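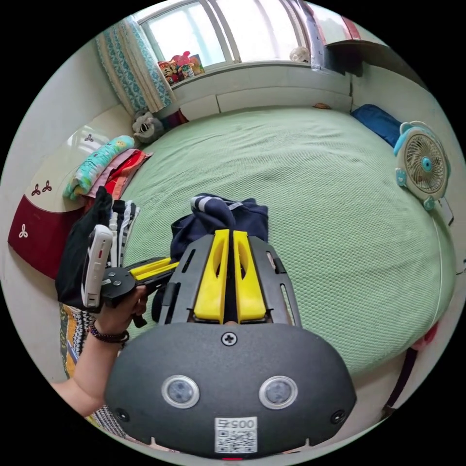

A remark handed in after the last session asked why the bed is cleared to one side before anything is folded, when the pile could simply be worked from the top where it lies. The short reply was that a pile worked in place gets taller on one side as fast as it shrinks on the other. The longer reply is this unit.

Unit 4. Sorting and folding on a bed
Textile Care, Millmont course notes, rev. Aug 23, 2023

4.1 Work surface
A bed gives a large soft surface at a poor height. On a round bed there is no straight edge to square a garment against, so use the garment's own side seam as the reference line. A waffle-weave sheet grips knits slightly – smooth outward from the center with a flat hand. Keep a clear area of at least 60 cm in front of you.

4.2 Zones
Unsorted clothing goes to one side. Finished bedding and blankets go against the headboard. One garment at a time in the clear area.

4.3 Hooded garments
Lay face down, hood away from the body. Open out a bunched hood before touching the sleeves. Fold the hood down onto the back, sleeves across, then sides to center, then hem to shoulder in 2 folds. A striped lining shows quickly whether the hood is lying straight.

4.4 Blankets
Fold in half lengthwise until the width suits the shelf. The Nalero shelf insert used in the storage unit takes a stack of 20 cm. Heavier pieces at the bottom.

4.5 Exercise
Sort one mixed pile by the zones in 4.2. Record the order in which garments were taken and any that had to be refolded. Bring the sheet to the March review.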